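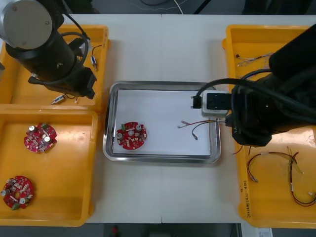 About us

Hi, I'm Elvia Arellano, and I run Detum with two other people and more robot arms than our electric bill would like. We do kitting and light electrical assembly for companies that make small machines: locks, vending parts, valve controls, that sort of thing. If your product has a circuit board, a handful of wires and something that clicks or turns when you push a button, we'd probably love to see it.

I used to do this work by hand. I spent years at Contreras, across the river, sorting wire harnesses into trays until my thumbs went numb, and I liked the people a lot more than I liked the harnesses. When Contreras closed its kitting room I bought some of the benches, rented a unit on Brustberg Street and started teaching arms to do the boring half of my old job. That's the short version (the long one has a flooded van in it).

The February thing

Most company pages skip this part, but customers ask us about it on nearly every first call, so I may as well tell it myself.

Two winters ago we were building kits for Dernness, who make door hardware. Each kit was a board, a solenoid and the leads to go with them, all laid out on paper in a steel tray. The arms had been picking those parts nicely for weeks and I'd gotten relaxed about it. Then one night a gripper closed on a harness, got hold of the wires a little behind the connector, and pulled. The connector stayed snagged on its neighbor in the bin. The arm felt nothing it had been told to worry about, so it kept going, and it dragged a small knot of wiring across the tray and swept a board onto the floor with it.

Then it went back for the next one!

We lost 12 boards before I walked in with my coffee. The money hurt, but what bothered me more was the emergency stop. I hit the button and one arm froze right away. The other one finished its move first. It was a slow move and I was well out of reach, and I still think about it. The two arms were supposed to be on the same stop circuit and they weren't, because I had moved a cable during a rearrangement and never tested it again afterward. That was my mistake and I wrote it up that way for Dernness the same morning.
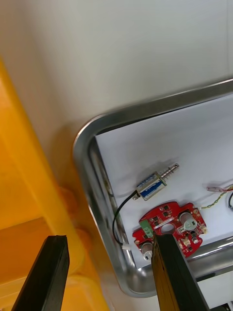
We shut everything down for 3 days. I called Dernness before they could call me, which was not a fun call, and they were much kinder than I'd earned. They did want to know exactly what we were changing, and fair enough.

What we changed

Both arms now stop together, and we press the button to prove it at the start of every shift. Any time a cable gets moved, even to sweep under it, the test gets done again and signed for.

The grip force for wiring is much lower than it used to be, and the arm watches the pull as it lifts. If a lead tugs back, it opens its fingers, backs off and asks for a person. It asks a lot! Some mornings it feels like having a very polite toddler. We also put fewer harnesses in a bin at a time, so we're refilling more often and grumbling about it.

And we don't run overnight anymore. I know some shops do it well, and maybe we'll go back to it someday, but for now if the arms are moving then one of us is in the room. It makes us slower on big orders, and I'll tell you so when you ask for a quote.

Still here

Dernness stayed, by the way. They sent us a second product the next fall, with fiddlier leads than the first one, and I took that as a compliment.

If you'd like to visit, please do. Wear closed shoes, tie back long hair and come in by the side door on Brustberg Street, as the front one sticks. Bring a sample of your worst part, the tangly one your own people fight over. I'll put it in a bin and we can watch the arms have a go, and if they make a mess of it you'll hear that from me before you've finished your coffee.

Elvia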